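Endumeo Guest Room: Textiles and Bedding

Gallery 18. The pages in this set cover the soft furnishings of the guest room at the Endumeo house, grouped by item. The bedspread is treated first because it sets the color range for everything else: blue as the base, white as the second color, yellow used sparingly. Curtains and floor coverings are on the next page.

Terms are kept simple. "Block" means the area enclosed by the main grid lines of a plaid. "Accent" means any line in a color that appears in neither the base nor the main grid.

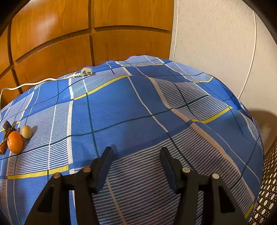
Subbarao Pillai

Plaid bedspread, in use on the bed. Medium blue base, with thin dark navy lines and broader white lines forming large rectangular blocks. Some blocks are solid blue, others are filled with dense white-and-blue pinstripes. Yellow accents run beside some of the white bands. A mandarin orange is on the striped section at left.

The far border has a fringe-like finish and looks slightly frayed. Wrinkling is soft and mostly on the right half, where the grid lines bend with the fabric — a useful check on how straight a plaid has been laid, as any pull in the cloth shows up in the lines first.

Notes on care

The spread is washed cold, on its own, with the spin set low. It is dried flat over two rails for the first 30 minutes and then turned. Ironing is limited to the blocks. The border is left alone, as a hot iron catches loose threads and makes fraying worse.

Storage is on the upper shelf of the linen closet, folded along the white bands. The fold lines are moved over by one block each January so that the same creases are not pressed in year after year.

Catalog entry: Indano list, item 297, bedding. Related entries are the pillow covers and the winter blanket, both filed under McIver.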